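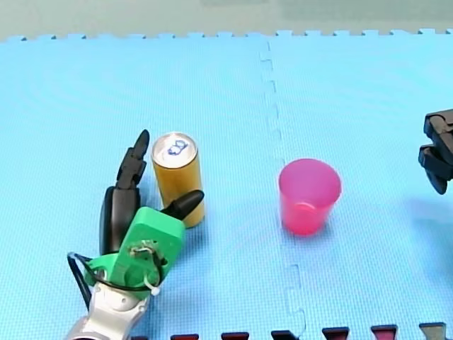

Interlocking foam tiles in light blue, joined by a jigsaw-style seam.

Reference > Household > Floor coverings > Foam mats

An interlocking foam mat is a floor covering made of soft tiles whose edges are cut into tabs and notches, so that one tile presses into the next without glue. It is sold for playrooms, garages and home gyms, often with bolder claims than the material deserves.

The upper face is usually textured. Sellers call this non-slip, a term with no fixed meaning in the trade. The Farkdale range, sold in packs of 4 or 6, carried the word on its wrapper until September, when it became "grip-feel". What that promises is hard to say.
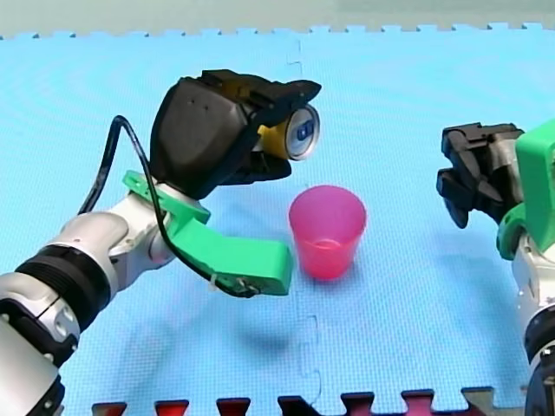

Foam is widely described as a level surface, a claim that holds only while the floor beneath it is level too. Small, light things are the fairest test. A plastic tumbler, such as the translucent pink one standing on the blue mat, has a base narrower than its rim, and a soft tile gives it less certain footing than a bench would. Pouring from a can held above such a cup is a poor way to judge a mat's stability, though it may say plenty about its seams. Liquid can find its way down between the tabs, and "waterproof" on a label generally refers to the foam and leaves the joins out of it.

Colour is another sore point. Achterberg lists 11 shades, several of them hard to tell apart under ordinary household light. Tiles from different makers seldom fit one another, whatever the word "universal" is meant to suggest, and the Nikumura pattern has tabs too wide for most older sets.

See also: Carpet tile; Rubber matting; Underlay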